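Handheld grippers: hard or rubber tips for bathroom jobs?

Asked by Karim Ouali

We're trying out two sets of handheld grippers before we settle on one for the arm. Jobs are small: pick up a spray bottle, shut a drawer, fold a cloth on the side of the basin. The Skirmont set has hard tips, the Evia set has rubber ones. I love how light the Skirmont is, but round bottles spin out of it. Has anyone compared them properly?
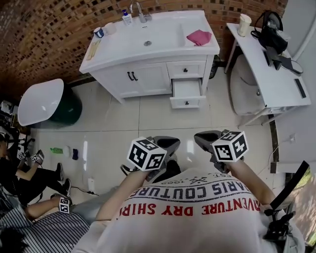

Also, does cube tracking hold up when your hands go down near the floor? Mine drops out by the toilet and I can't work out why.

2 answers

Jean Munro
Rubber, every time! I did 87 bottle picks with each last October and got 72 clean ones with hard tips, 2 short of a full score with rubber. Drawer knobs are lovely with rubber too (you can hook one side and just pull). For the dropouts, check your wrist angle first. If the cube tips away from the head camera you lose the markers, so bend your knees more and keep it facing up.

Brahim Ait Brahim
what Jean said. also wipe the tips, soap gets on them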